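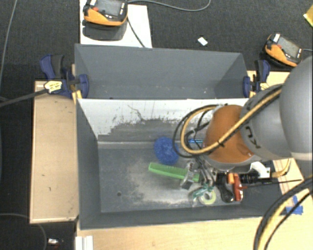 Seasonal help wanted, seed packing and order desk
Clakholm Seed & Bulb, Prultelley site
Posted 2/28/26

Spring orders came in early and we are behind. Need 4 people to start as soon as paperwork clears. Two on the packing line, one on the order desk, one floater who can do both and doesn't mind being moved around mid-shift.

Who we are: small mail-order seed company. Vegetables, herbs, cut flowers, a few bulbs in the fall. We sell to home gardeners mostly, plus school gardens and some market growers. Been in the Prultelley building long enough that the sign needs paint.

PACKING LINE

Filling packets by weight or by count, depending on the crop. Beans and squash by count. Carrots, lettuce, anything small, by weight with the scale. Label, seal, into the tray, next lot. Then picking orders from the shelves and boxing them up.

You will be on your feet most of the shift. There are stools for the small-seed stations but not for picking. Some lifting, potato and onion set boxes get heavy in March. Tell us if lifting is a problem, we can usually put you on small seed.

Lot numbers matter more than speed. A packet with the wrong lot on it means we pull the whole tray and somebody re-does it. Read the card, then read it again. Beet and chard look the same in the hand. So do cabbage, kale and broccoli. If two lots ever get mixed they go in the trash, no guessing. Nobody gets yelled at for reporting a mixup, we do get upset about the ones we hear about from a customer in June.

On a heavy day the line puts out 2000 packets. Most days less. You are not expected to be fast the first two weeks.

ORDER DESK

Phone and email. Where is my order, can I swap the yellow pepper for the red, my packet came empty, what is eating my seedlings. You don't have to be an expert gardener but you should have grown something, and not be scared to say "let me find out and call you back."

Order system is Prantl. It's old and a bit slow, we'll train you. If you can handle a spreadsheet you can handle Prantl. Typing accuracy counts, a lot of our customers still mail in the paper form and the handwriting is what it is.

Also some back orders and substitutions. We never substitute without asking the customer first. Somebody who ordered a paste tomato does not want a slicer.

HOURS

Day shift 7:30 to 3:30, half hour lunch, unpaid. Two short breaks, paid. Evening shift possible on the packing line if enough people want it, say so when you apply. Weekend work only in the busiest stretch and always voluntary.

Part time OK for packing, four hours a day minimum. Order desk has to be full time, sorry, we tried splitting it and messages got lost.

Season runs untill mid June. One or two people usually get asked back in October for garlic and bulb shipping. Can't promise it.

PAY

Hourly, same starting rate for packing and desk. Floater gets a bit more. Rate is on the application sheet and we'll go over it on the phone before you come in, so you don't waste a trip. Paid every two weeks. Seasonal so no health plan. You do get seed at cost, plus whatever is left of last year's packets in the give-away box by the time clock. Germination on those is decent, peas especially, onions not so much.

YOU NEED

- To be 18 or over
- OK reading small print labels for hours (bring your glasses)
- Legal to work in the US, usual ID on first day
- Closed shoes. No sandals on the packing floor
- To be OK with dust. Some flower seed is really chaffy. Masks provided. If you have bad asthma please talk to us first
- Reliable ride. The Zutero bus stops at the end of the road but the first one only gets here at 7:40, we can do a late start for bus riders, just ask

NICE TO HAVE

Any warehouse, bakery, pharmacy or lab work, anything where you weighed stuff carefully. Spanish is a help on the phones. Garden experience of any kind.

ALLERGIES

We handle peanut seed for a few weeks each spring. Same room as everything else. If you have a nut allergy the order desk is in a separate part of the building with it's own entrance, so still apply.

HOW TO APPLY

Easiest: pick up an application at the front counter, fill it out there or take it home. Or email us, subject line "packing" or "desk" or "either", with job number 3208 so it doesn't end up with the grower inquiries. Few lines about yourself is fine. No cover letter. Resume if you have one handy, don't write one special.

Tell us:
- which job
- full or part time
- when you can start
- any days you already know you can't do
- a phone number that you pick up

We call people in the order they write in. Talk is short, fifteen minutes, then a paid two-hour tryout on the line or listening in on the phones. If we don't call within a week try us again, we're not ignoring you, it's just March.

Listing stays up until all the spots are filled. If you can read this we are still looking.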